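Cleaning and Sorting White Plastic Gears Before You Put Them Back

Most guides to small gear sets start with grease. I'd leave the grease in the drawer for now, and I'd be suspicious of any kit that ships with a tube of it.
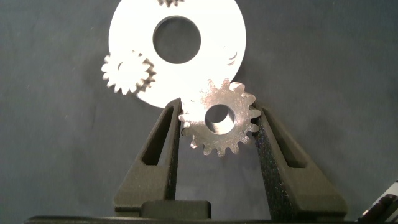

The first job is a surface you can work on. Forum advice says a white towel, and I have no idea why it keeps getting repeated. White parts vanish on it and the loops catch on the teeth. Use a dark, plain cloth with a flat weave. It will pick up lint, and you can live with that as long as you brush the parts off at the end.

What you need:
A dark cloth
A soft toothbrush
Dish soap and lukewarm water
A wooden toothpick
A desk lamp you can move
A shallow tray with a lip

Step 1. Sort by size before you wash anything. Big flat rings go in one pile, small spur gears in another. Don't trust the part numbers in the leaflet. The Plorside set I learned on listed 133 pieces and used the same number for two gears that don't mesh with each other.

Step 2. Check for doubles. Two thin gears will sit one on top of the other and pass for a single thick one, especially when both are pale. Slide a fingernail along the edge. If you feel a step, separate them.

Step 3. Turn the lamp down low and off to one side. Light from straight overhead washes out white plastic and you will miss a chipped tooth every time. With the light coming in sideways, each tooth throws a little shadow and the gaps show up.

Step 4. Wash in soapy water for no more than 7 minutes. Odholm sells a special gear bath for this. I tried it next to plain dish soap and couldn't tell the two batches apart, so I've stopped buying it.

Step 5. Pick the gunk out of the tooth gaps with the toothpick. Metal picks are faster, and they also scratch. Go around once, then once more the other way.

Step 6. Rinse, shake, and leave everything flat to dry overnight. Some people use a hair dryer. Thin rings can warp with heat, and a warped ring is done — I've never managed to flatten one so that it stayed flat.

Step 7. Dry fit. Put two gears together on the cloth and turn one by hand. If it sticks at the same spot each time around, look there for a burr or leftover dirt. If it sticks all over, you probably have the wrong pair.

About yellowing: the peroxide trick may brighten the plastic, but I'm not convinced it does the teeth any good. A slightly beige gear turns as well as a white one.

Store rings flat, never on edge.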